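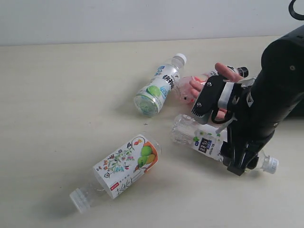 Ticket: Label printer drops jobs after sleep
Product: Handeck print server
Status: Resolved
Opened by: Irina Enache
Assigned to: Oğuzhan Şimşekoğlu

27th June, initial report
Bottle labels sent from the Ursu workstation stay in the queue with status "Sending". No error on the printer panel. Started after the May update. Restarting the print server clears the queue, but the first job after the printer sleeps gets stuck again.

Reply, O.Ş.
Please confirm the driver version and the sleep timer value. Also send the spooler log.

Reply, I.E.
Driver is the 2022 release. Sleep timer is 30 minutes. Log attached - the same timeout repeats every 360 seconds until restart.

Reply, O.Ş.
The log shows the server holding the old network session open after the printer has closed it. The May update turned on "Keep session" for all queues. Steps:
Stop the Handeck service.
Open the queue settings and clear "Keep session".
Set retry count to 2.
Start the service and let the printer go to sleep before sending a test label.

Reply, I.E.
Done. Test label printed after sleep, no timeout in the log. The Flerkov queue has the same setting - should it be changed too?

Reply, O.Ş.
Yes, same steps. Closing the ticket.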